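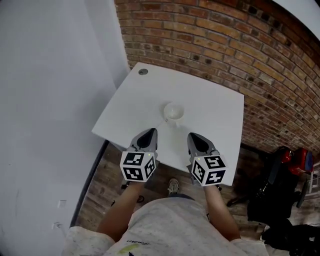

The two hand-held grippers on either side of the white cup, at the table by the brick wall.

Progress report to the Drevbridge Makers' Fund, September
From Osamu Arai, Eltusley shared workshop

Hello all, and thank you again for your patience with my reports, which I know tend to run longer than the form asks for!

The big news is that both grippers are built. When I last wrote I had the left one working and a box of parts for the right, and I was fairly gloomy about the hinge. The second hinge went together in one evening once I stopped trying to save the old screws (they were the wrong length all along, my own fault when ordering). Both now carry the white cubes with the black-and-white marker patterns, so the tracking software can tell where each hand is and which way it is turned.

We have been practicing with a plain cup, picking it up, turning it and setting it down again. So far I have 43 recordings I am happy to keep. Another 7 had to go, mostly from the evening when I had mixed up the left and right marker files and the arms on the screen were crossed over like a pretzel. I have written the file names on masking tape now.

On money, I have spent $350 since the last report. Most of that went on the new bearings and a second control board, and the rest on printing the fingers over again. I printed three sets before the tips met properly, and I would still like them a touch stiffer.

The part that is behind is Clutness, the little tabletop arm that is meant to learn from all this. Its shoulder joint still sags when the arm is stretched right out, and the replacement gear from Kinoshita has not come. I would rather wait for it than bodge something and strip the motor.

Next I want to move on to two-handed jobs, starting with passing the cup from one gripper to the other. You are very welcome to stop by any Friday after 6:30 and have a go yourselves.

Warmly,
Osamu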